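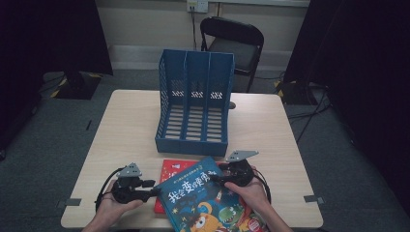 La biblioteca municipal de Jandilance abrirá en septiembre una sala de consulta para su archivo de revistas locales, guardado hasta ahora en cajas en la planta baja del edificio. El fondo reúne 297 números de publicaciones vecinales, boletines escolares y programas de fiestas. Los ejemplares se colocarán de pie en archivadores de plástico azul con tres compartimentos, abiertos por delante y por arriba, con el fondo de listones y la parte trasera perforada. Cada título tendrá su propio compartimento, y los más extensos ocuparán un archivador entero.

La sala se instalará en el antiguo despacho de préstamos, en la primera planta, y tendrá horario de mañana durante los primeros meses. El ayuntamiento prevé ampliarlo a las tardes si hay demanda. Para consultar las revistas bastará con el carné de la biblioteca. El préstamo a domicilio queda excluido, aunque se podrán pedir copias de páginas sueltas en el mostrador.

El inventario empezó en primavera y lo dirige la archivera Toshiko Kamata, que llegó a Jandilance el año pasado procedente del archivo comarcal de Divley. Según explicó en la presentación, 53 números necesitan alguna reparación, casi siempre en el lomo o en las grapas, y no estarán disponibles en la apertura. «Las cajas eran demasiado hondas y las revistas de abajo se doblaban», señaló. «De pie y separadas por título se sacan y se devuelven sin tocar las demás».

La publicación más antigua del fondo es el boletín Brellon, una hoja quincenal que editaba la cooperativa del mismo nombre y que incluía precios del mercado, avisos de riego y una sección de cartas. La biblioteca conserva 102 entregas. Faltan varias de la última etapa, y el servicio de archivo pide a quienes tengan ejemplares en casa que los lleven para digitalizarlos. Los originales se devolverán a sus dueños una vez escaneados, salvo que prefieran donarlos.

Buena parte del resto procede de la familia Kanagaratnam, que regentó durante décadas la imprenta de la calle del Molino y guardaba una copia de casi todo lo que salía de sus máquinas. La donación incluye también pruebas de imprenta, carteles y un cuaderno de encargos, material que se catalogará más adelante y que no entra en esta primera fase.

El concejal de Cultura, Arif Seneviratne, indicó que el gasto se ha limitado a los archivadores, las etiquetas y dos lámparas de lectura. Las estanterías son las que ya tenía el despacho. Seneviratne añadió que el catálogo podrá consultarse en el ordenador de la entrada y en una lista impresa junto a la puerta de la sala.

Los números se ordenarán por fecha dentro de cada título, con el más antiguo a la izquierda. Las etiquetas llevarán el nombre de la publicación y los años que abarca cada compartimento. Los programas de fiestas, de formato más pequeño, irán en carpetas aparte.

El plazo para entregar ejemplares del boletín Brellon sigue abierto en el mostrador de la biblioteca, en horario habitual.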